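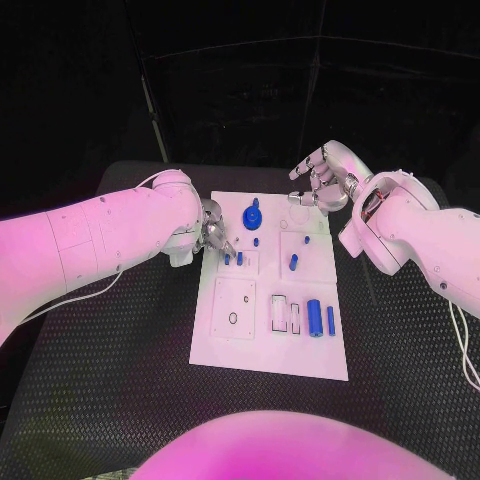 1/ Okay, trade period thread. I've had two coffees and the Soradach board put out their statement an hour ago, so let's go.

2/ Short version for anyone just waking up: Hamish Pringle keeps his captaincy, cops a 4 match ban, and the club pays the league a fine it won't put a number on. That's it. That's the whole statement, plus a paragraph about "values" I have now read five times.

3/ Do I think 4 matches is fair? Yeah, mostly. He shoved a touch judge. It was a small shove, I've watched it on a loop, but you can't lay hands on an official and everybody in the under-8s knows that.

4/ What bugs me is the captaincy. Benoît Mallet lost his at Nolano in June for way less (he missed a bus!! a bus!!) and he's never gotten it back. Different clubs, different boards, I know, I know.

5/ Someone in my replies already said "Mallet was out of form anyway." Sure. So was the entire Nolano back line. They still made him hand over the armband and stand there for the press.

6/ Anyway, the footy side of it. Soradach have 5 rounds left and Pringle's out for 4 of them. He comes back for the last one, away at Lamrani, and they could be playing for a finals spot or for absolutely nothing by then.

7/ My guess at the spine without him: Qian stays at fullback, the kid from reserves gets another go at hooker, and they shift somebody into lock who doesn't want to be there. Please let it not be the winger again. Please.

8/ Speaking of Shufen Qian, what a season. She's 22 and she reads a kick better than players who've been at it since before she was born (small exaggeration, leave me alone). If they don't give her the acting captaincy I'm going to be insufferable on here all week.

9/ Yes, I've seen the Kotesik rumor. No, I don't buy it. Kotesik can't fit her under their cap unless they move two big contracts first, and one of those is Kalliopi Kontogiannis, who just bought a house there.

10/ Coach Mac Carthaigh did her press call this morning, by the way. Asked if Pringle had apologized to the touch judge, she said "he's written to him" and then talked about hamstrings for a good long while. Classic Éabha. I'd follow her into the sea.

11/ She also said the hamstring group is "coming along," so read into that whatever you like. I've been hearing "coming along" since preseason.

12/ Ticket stuff, since a bunch of you asked: the next home game is the cheap one, gates open early, and they've put aside 1,000 seats on the hill side for juniors. Bring a jacket. That hill is freezing once the sun drops behind the stand.

13/ Oh, and the club shop is still selling the Pringle bobblehead at full price. I have one. He's on my desk facing the wall until the ban's up.

14/ Gotta run, my lunch break ended a while ago. If the team list drops tonight I'll add it under this one. Go Soradach, go Qian, and keep your hands off the officials.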